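首页 | 厨房 | 家居 | 清洁 | 专题 | 关于本站

Droscombe 折叠餐桌使用两个季度:一张桌子能有多少脾气

11/30/18
阅读时间:7 分钟

四月份搬家的时候,我对新房子的厨房抱有一种很不理智的期待。中介把那块地方叫“餐厨一体”,翻译过来就是冰箱门开到一半会顶住椅背。原来那张六人桌进不了门,在楼道里站了两天,最后以极低的价格送给了楼下邻居,对方还嫌腿上有划痕。

于是我开始找折叠餐桌。要求写在手机里:收起来能贴墙,打开能坐四个人,桌面能揉面,两个人不用合力就能搬动。预算原本定在 2,000 元,看了三个晚上以后,预算自己长到了 2,597 元,也就是 Droscombe 这张桌子当时的售价。商家没有给我任何折扣,倒是送了一块杯垫,软木的,一块。

先说安装。说明书共四页,其中一页是保修条款,一页是同一句话的五种语言。螺丝分装在小袋里,袋子上有编号,说明书上也有编号,两套编号互不认识。我装了一个下午,装反了一次铰链,桌板翻起来以后很有气势地停在半空,像在等人敬礼。拆掉重装以后就正常了。建议各位先把桌腿那一组单独拼好,再碰铰链。

尺寸方面,桌高 76 厘米,比我习惯的略高一点。吃饭没问题,揉面就有点别扭,我个子不高,揉到后来肩膀先醒发了。如果家里主要是用来做面食,最好先去店里站着比划一下,别怕店员看。

桌面是浅色木头,出厂只薄薄上了一层油。店家页面上说“随岁月呈现自然质感”,用了三周我就领会了:一圈茶渍,一小片酱油,还有一道不知道谁留下的弧线,全家都说不是自己。后来我买了 Vikamine 的木器保养油,擦了两遍,茶渍淡了,酱油没有,弧线依旧没有人认领。

所以现在干细活之前,我都会先铺一块板。试过桌布,滑;试过硅胶垫,吸灰,洗完像刚从猫身上揭下来。目前最满意的是泡沫板,又轻又大,立在门后不占地方,边上还能露出一圈木头,让人记得底下是张花了钱的桌子。 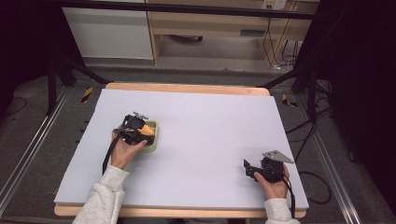

铺上淡紫灰色泡沫板的浅木桌面,左边是一个小的方形容器。

铺板以后,桌子的稳定性就很重要了,板子大,手上的力会传到各个方向。这方面 Droscombe 分成两种情况。两侧翼板全部打开的时候,它稳得出乎意料,切南瓜也不怎么晃。只打开一侧的时候,它就有了自己的主意,尤其是人靠在没打开的那一边,整张桌子会轻轻点头,仿佛很同意你的看法。我先生吃饭喜欢把胳膊肘压上去,因此他在家里得到的认同比以前多了不少。

商家客服的解释是,单侧展开“适用于轻量场景”。我问什么算轻量,对方说两碗面。我问汤面还是拌面,对方发来一个笑脸,给我转了售后。

折叠机构本身我没什么可挑的。翼板底下各有一根支撑臂,转出来,听到咔哒一声,就可以放东西了。没有听到咔哒一声也可以放东西,只是放不久。我家牺牲过一碗紫菜蛋花汤,此后每个人打开桌子都会安静地侧耳听,场面颇为庄重。

收起来的厚度比宣传的厚一指。那一指恰好是我家踢脚线的厚度,所以严格说来桌子没有撒谎,是墙没有配合。桌底有两个小轮子,只在一头,推起来要先把另一头抬起,姿势和推独轮车一样。瓷砖上没问题,遇到过门石需要停下来想一想。

再说对比。下单之前我还看过另外两家。Cifuentes 的那款桌面是岩板,好看,冷淡,重得像一桩旧恩怨,展厅里两个店员一起才给我演示了一次折叠,演示完两个人都去喝水了。Lokov 的那款便宜将近一半,抽屉也多,可是抽屉都开在翼板下面,桌子一打开,抽屉就打不开。喜欢把筷子放在里面的人,需要在每次吃饭之前先收一次桌子。

Droscombe 只有一个抽屉,在短边,放得下筷子、剪刀和一卷保鲜膜。保鲜膜必须斜着放。我试过把擀面杖也塞进去,塞是能塞,第二天花了很久把它请出来。

清洁这一块,多说两句。木桌面怕水,缝隙又在正中间,面粉掉进去以后湿布一擦就成了腻子,干透了用牙签挑,挑得我怀疑人生。铺板的另一个好处就在这里:细碎的东西都落在板上,端起来往垃圾桶里一倒就完了。板面别选太花的,素色最好,有没有擦干净一眼就知道。我表姐用的是印着世界地图的那种,至今分不清马达加斯加旁边那个点是岛还是芝麻。 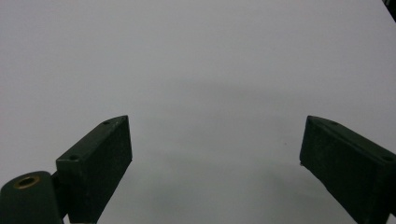

浅灰白的素净表面,没有花纹。

泡沫板也有毛病。刀不能直接在上面切,热锅更不能放,放下去会得到一个非常圆的纪念。买的时候量好尺寸,四边比桌面小一点,留出手扶的地方。太大的话,路过的人会用肚子把它顶走。

两个季度用下来,值不值这个价?我给七分。扣分的地方:高度对矮个子不友好,单侧展开会点头,说明书的编号像是两家公司分头写的。加分的地方:收放确实只要一个人,两边全打开以后能放心干活,木头的颜色在阴天也好看。

适合的人:厨房小,偶尔请客,愿意给木头上油。不太适合的人:每天揉面的,吃饭爱压胳膊肘的,对咔哒声不敏感的。

补充一点,软木杯垫我一直在用,质量很好。想再买三块凑一套,客服说不单卖,需要再买三张桌子。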